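Eltach Hardware Wallet, Model 2

This site uses cookies to remember your basket and region. Accept all / Manage settings

The Eltach Model 2 stores the private keys to your coins on a device that never connects to the internet. You plug it into a computer by USB when you want to send a payment, check the address on its screen, and press both buttons to approve. Keys stay on the device the whole time.

It works with Bitcoin, Litecoin, Ethereum and most tokens built on Ethereum. Dogecoin support will be added with the June firmware update, free to all owners.
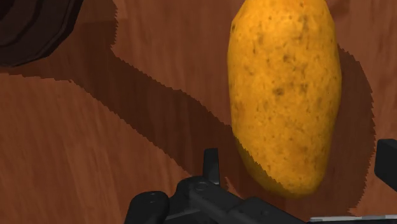

Setup takes one sitting. The wallet shows you a list of recovery words, which you copy onto the card in the box. Keep the card somewhere other than where you keep the wallet. If you enter the wrong PIN seven times, the device erases itself and you will need those words to get your coins back.

In the box: wallet, USB cable, three recovery cards, Skorton carrying sleeve.

The warranty is two years and covers the screen, buttons and port. It does not cover lost coins or lost recovery words. Orders ship from our Bornville warehouse. For bulk orders, write to Boonsong Thepsuriya in the sales office.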